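Otorden Publishes Results of Bag-Handling Comparison for Two-Finger Grippers

BORDEN - Otorden, a supplier of gripper fingers and wrist mounts for small robot arms, today released the results of a comparison of two finger types on soft goods. The test covered shopping bags and totes made of paper, canvas and woven material. Work was carried out at the company's Borden test room and ended in July.

The comparison was set up after integrators reported that fingers chosen for boxes and bottles gave uneven results on bags. A bag has no fixed shape, its handles move when touched, and a grip that closes on one layer of material behaves differently from a grip that closes on three.

Two sets of fingers were compared. The Marchetti set has a stiff, ribbed contact face. The Fostel set uses a softer pad over the same core. Both fit the same wrist flange, and the arm, controller and closing speed were kept the same for all runs.
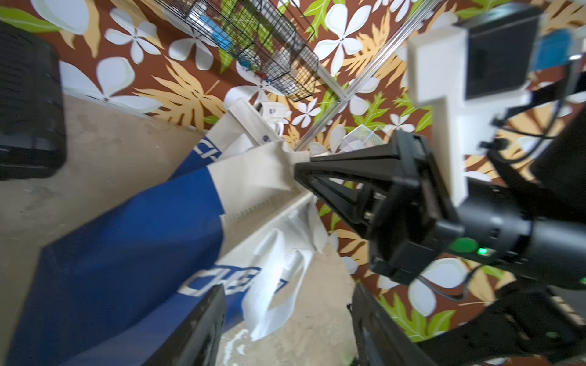 A run was scored as complete when the bag was lifted clear of the floor, held for two seconds and set down without being dropped. Runs in which a finger caught a handle but missed the body of the bag were logged separately, as these often pass a simple lift check and then fail during transfer. Each finger set was used for an equal share of 3,000 runs.

The Marchetti set completed more lifts on upright bags with stiff sides. The Fostel set did better on bags lying flat, where the fingers must gather material before closing. Neither set was reliable on a twisted paper handle approached from the side. Changing the approach angle by 38 degrees removed most of these failures and had a larger effect than changing the fingers.

Camera position was reviewed as part of the same work. A wrist camera gives a close view of the contact area but loses the rest of the floor once the arm is low. A fixed camera keeps the full layout in view, though the arms can block it when both reach toward the center.

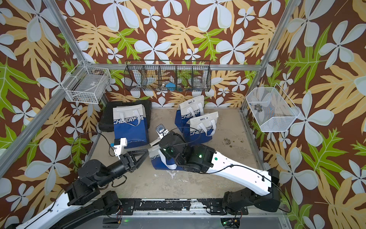

Otorden recommends using both views during setup and keeping the fixed view for fault review. Cable routing at the wrist should be checked over the full range of motion before long runs - a tight loop can pull on the camera connector and shift the image.

The full report includes run logs, mounting drawings and the scoring sheet. It is available on request from the Otorden applications desk. Both finger sets are in stock, and evaluation kits are limited to 100 units in the first release. Orders placed before the kits are gone will ship with the printed wrist bracket at no added cost.

About Otorden

Otorden makes fingers, pads and camera brackets for light-duty robot arms. The company designs and tests its products in Borden.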